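Chapter 6
Attention

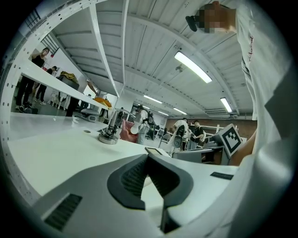 At any given moment far more information reaches your senses than you can use. As you read this sentence, your clothes are pressing on your skin, some kind of sound is probably reaching your ears, and the edges of your vision are taking in whatever lies beside the page. Until you read the last sentence, you were likely aware of very little of it. Attention is the set of processes by which some of this information is selected for further processing while the rest is set aside.

Chapter Outline
6.1 Selective Attention
6.2 Divided Attention and Task Switching
6.3 Failures of Attention
6.4 Sustained Attention and Mind Wandering

Learning Objectives
By the end of this chapter, you should be able to:
Explain the difference between selective, divided, and sustained attention
Compare early selection and late selection accounts of filtering
Describe inattentional blindness and change blindness
Discuss why practice lets people do some tasks together

Introduction

Tùng Giáp was in his second year of college when he took a part-time job on the night desk at Agudelo, a hotel near his campus. The work was light after midnight, and he used the time to study. One night in January he was halfway through a statistics assignment when a guest came to the desk, asked for a late checkout, and left. Tùng said "Sure, no problem" and went back to his assignment. In the morning the guest was charged for an extra day. Tùng remembered that somebody had come to the desk. He could not say who it was or what the person had wanted.

His hearing was normal and he was awake. He had even given a sensible reply. What he had not done was turn enough of his attention from the assignment to the guest for the request to be stored in a form he could use later. Memory depends heavily on attention, a point we will return to in Chapter 7.

Most people can supply a story of this type. You drive a familiar road and arrive with no clear memory of the last few miles. You read to the bottom of a page and find that none of it has registered. Early psychologists treated such lapses as curiosities. Today they are a main source of evidence about how attention works, and about its limits.

Attention as a Limited Resource

One common way to think about attention is as a supply that can run short. Under this view, each task draws on the supply. An easy or well-practiced task draws little, and a hard or new one draws a lot. When the total demand is greater than what is available, performance on at least one of the tasks suffers.

The view explains some everyday facts. An experienced driver can hold a conversation on an empty road but often stops talking when merging into heavy traffic. A new driver may find it hard to talk at all. The car and the road are the same for both people. The difference lies in how much attention the driving takes.

A second way to think about attention is as a filter. Here the question is where in the chain of processing the unwanted information is dropped. Early selection theories place the filter close to the senses, before meaning has been worked out. Late selection theories hold that most input is analyzed for meaning and that selection happens afterward. Section 6.1 reviews the evidence for each, including studies in which listeners hear a different message in each ear and are asked to repeat only one of them.

The two views answer different questions — how much can be processed, and at what point the choice is made — and many researchers draw on both.

Try It Yourself

Find a partner and a clock that shows seconds. Have your partner count backward by 4 from 1081, aloud, for one minute, and write down the last number reached. After a short rest, have your partner count backward by 4 from 500 for one minute while also tapping a finger each time you say a word that names an animal. Read from any list of common words, with at least 10 animal names mixed in.

Compare the number of steps completed in each minute. Then compare the number of taps with the number of animal names you read. Did the counting slow down, were animals missed, or both? Keep your results for the discussion of dual-task costs in Section 6.2.

Key Terms for This Chapter
attention
change blindness
dual-task cost
inattentional blindness
selective attention
sustained attention

6.1 Selective Attention

Selective attention is the ability to focus on one source of information while ignoring others. We begin with hearing, where much of the early laboratory work was done, and then turn to vision.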